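Two Arms, One Cable: Collecting Demonstrations at Casura

The team at Casura records training examples on a two-arm cell over a plain white table. The lead for data collection describes the setup as deliberately sparse. "Both arms have a two-finger gripper and a camera at the wrist. If the policy needs more than that, we want to find out early."
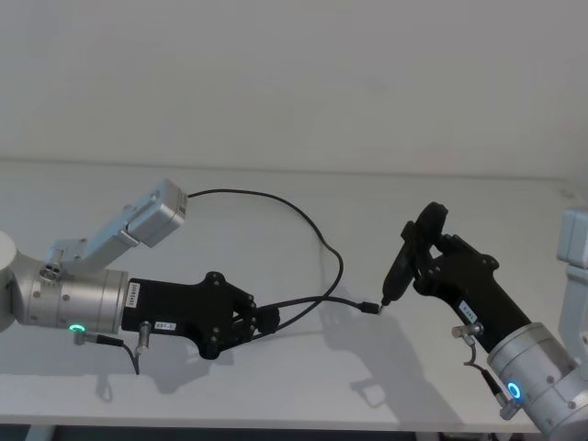 Every demonstration is driven by an operator and stored as an episode with joint positions, gripper commands and all camera streams on one clock. The current set, named Brokdale, holds 835 episodes. Each operator works in blocks of 17 and then swaps out. "Fatigue shows up in the trajectories. The approach gets shorter and the corrections get larger."

Cables are the hard part. A rigid part has a pose, the lead says, and a cable has a shape that changes whenever either arm moves. The team dropped its first labeling scheme, which marked only the plug, after 3 weeks. 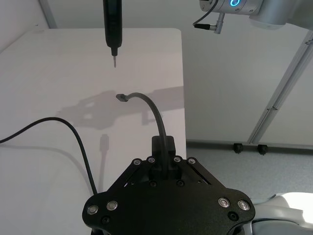

3 min read

Failed grasps stay in the set if the operator recovers. "We cut an episode when the operator gives up. We don't cut it for being ugly." Reviewers use Gorkico, an in-house tool, to mark contact, regrasp and release. An episode with more than six regrasps goes to a second reviewer.

Start positions are varied by hand from a printed sheet. An earlier script randomized them and produced poses the arms could not reach.

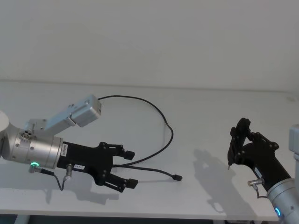
What comes next

A second cell, Zürcher, is due to start recording in December with the same table height and different lighting.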